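**Zwischenbericht August, Wohnungsübergaben Haus Narnik**
Für: Young-sook Hyun
Von: Loubna Belkadi

Im August waren 14 Wohnungen für den Einzug vorzubereiten. Vier davon sind noch offen, die übrigen sind übergeben. In zwei Wohnungen fehlen weiterhin die Matratzen von Garkmont, der Liefertermin wurde auf September verschoben.

Die Schlafzimmer machen am meisten Arbeit. Das Beziehen dauert länger als geplant, weil die Betten teilweise dicht an der Wand stehen. Jong-dae Woo hat deshalb die Reihenfolge geändert: zuerst das Bett, danach der Boden. Die weißen Laken bleiben, farbige werden nicht nachbestellt.

Stand Schlafzimmer, Laken noch nicht glatt gezogen: 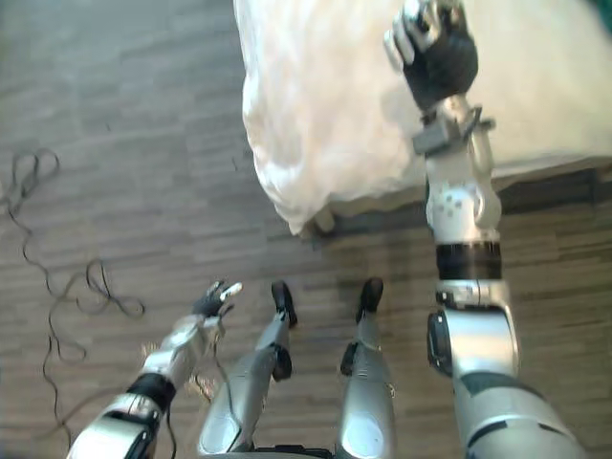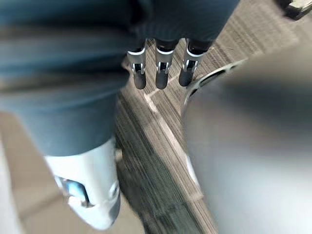

Lesezeit: 2 Minuten

Kosten: Für Wäsche wurden über 3 Prozent mehr ausgegeben als veranschlagt. Der Mehrbetrag lässt sich aus dem Posten Kleinmaterial decken, ein Nachtrag ist nicht nötig.

Offen ist die Frage der Teppiche. Vichien Hemmin holt dazu ein Angebot bei Flikport ein. Die restlichen Wohnungen sollen bis Ende September fertig sein, die Schlüssel liegen ab Montag im Büro.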